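Grutbridge Council and Its Clerk Still Differ on Who May Appoint a Chief Executive

GRUTBRIDGE – The row over whether a caretaker administration can hand out the most senior job in the building entered its second month on 26th September, with both sides saying the matter was perfectly clear and neither agreeing on what it was.

The administration, which lost its majority in August and has been minding the shop ever since, wants to fill the post of chief executive before the by-elections. The leader's office says the rules allow it. The monitoring officer's department says the rules allow it if the monitoring officer says so, and that the monitoring officer has not said so.

In a letter sent to all 31 councillors, the department explained that it was writing "to assist members in their understanding". Several members replied that their understanding had been fine until the letter arrived. It ran to two sides and an appendix, and the appendix contained the only sentence anybody has quoted since: that permanent appointments should not be made in an interim period "save where the need is pressing and cannot reasonably be met by other means".

The leader's office takes the view that the need is pressing. The post has been empty for 68 days. Tenders for the Bindov estate roof repairs are waiting for a signature, and so is the lease on the Pastor Street car park, which expired in the summer and is now being run, as far as anyone can establish, on goodwill.

The department takes the view that other means are available, chiefly an acting chief executive. There is one already. He was given the role in August on the understanding that it would be for a fortnight, and has since asked in writing whether the council has a particular fortnight in mind.
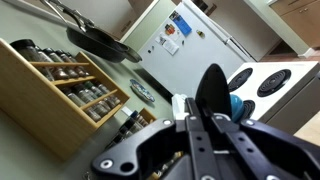
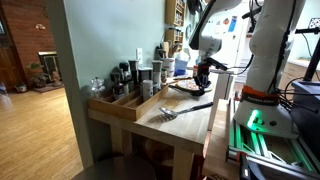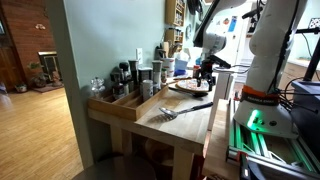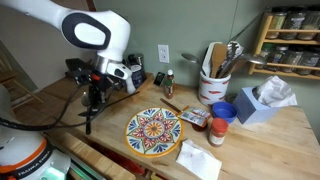

What the opposition wants

The opposition, which would like to make the appointment itself, has discovered a deep attachment to constitutional restraint. Its group statement called the plan "a grab for the furniture on the way out of the door" and urged the council to wait for the voters. Older residents may remember that the same group appointed a director of planning in much the same circumstances when it last ran the town, and that the statement it put out then used the word "continuity" four times.

The smaller Gevus Ward Independents, whose 2 seats now decide most things, have said they will support whichever side produces a proper legal opinion. Both sides have since produced one. The Independents are reading them.

Meanwhile a petition asking the council to get on with it has gathered 1,844 signatures. It doesn't say which of the two courses the council should get on with, and both camps have welcomed it as a clear endorsement.

What happens next

A shortlist exists, although the leader's office will not say how long it is. Interviews have been pencilled in, and the department has advised that pencilling is within the powers of an interim administration. Whether anyone may be interviewed is a separate question, on which further guidance has been promised.

If the administration presses ahead, the monitoring officer can issue a formal report, which would suspend the decision until the full council has considered it. The full council would then vote, and on present numbers the result would depend on the Gevus members and on who turns up. The last meeting was abandoned before it reached the item, after a long exchange over whether the minutes of the one before were accurate.

The acting chief executive has been asked to stay on until further notice. His office said he was on leave.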